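Can a robot tidy my house yet? Questions we get asked

Last updated in August. Compiled by Folke Blomqvist for the Tremberg household buying guide.

Is there a robot I can buy today that will clear up a room?

No, if by "clear up a room" you mean what a bored twelve-year-old could do when told twice. There are machines with arms, and there are very good videos of them. The videos are the reason this page exists.

What can the ones with arms do, then?

Pick up a small thing and put it in another place. That is the job most of them are being tried on, and it's harder than it sounds. A crushed drink can has no proper shape. A wrapper changes shape as you squeeze it. Judge a machine on that sort of junk and ignore the demonstrations with wooden blocks. 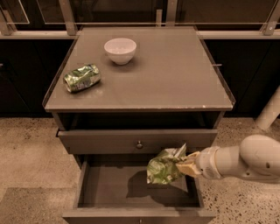

The trouble is that picking up is only the part that films well. A chore has a beginning and an end. Somebody has to decide that the can is trash and the bowl isn't, open whatever needs opening, and close it again afterward. When a company tells you its robot "does bedrooms," ask which of those steps a person did.

Can it tell garbage from things I want to keep?

Sometimes, with objects it has been trained on. I would not leave one alone with a nightstand that had a hearing aid on it. Taltier says its home model knows over 400 household items. I asked for the list and got a brochure. My own kitchen would use up a good part of that number before we reached the junk drawer, and knowing what a thing is called doesn't tell you whether its owner is done with it.

Are drawers a problem?

Yes. An open drawer is a box with walls, and an arm coming in from the side has to reach down without knocking them. Then there's the question of seeing what is already in there while your own hand is in the way. People manage by feel. Most grippers have very little of that. Small round knobs are another nuisance, and old drawers that stick are worse.

How slow are they?

Slow. At the Jonano showroom I timed one putting away 6 items from a low table. It took four minutes, including one long pause that the salesman described as planning. I've seen faster since, but always in rooms the machine had worked in before. Ask to see it done with something out of your own bag.

What about soft things, like sponges and cloths?

Soft things are easier to hold than people expect, because they give a little. Using them is another matter. Holding a sponge is not wiping a shelf, and I have yet to watch a machine wipe something and then check whether it was clean.

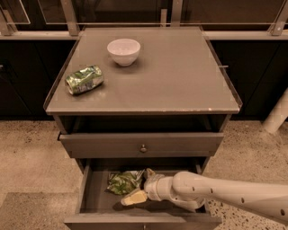

Antigoni Zacharopoulos wrote in to say that I was setting the bar too high. Her mother can't bend down any more, she said, and a machine that took half an hour to get things in and out of a low drawer would still be worth having, pauses and all. She didn't care whether it could wipe.

I take the point about bending. For someone in that position slow may be fine, and I've softened the answer on speed a little since her message. I'd still want to know who comes out when it jams with the drawer open.

Do they work in shops and factories, at least?

Better, when the job stays the same all day. The Hailu packing line I visited has two arms filling trays, and they do it well. They also have a person standing near them. Move the trays a few inches and you'll find out what that person is for.

Should I wait?

If you want your floor vacuumed, buy a vacuum. If you want arms, wait, and don't pay a deposit. A 30 day return period is the least I'd accept, in writing, with the company paying for pickup.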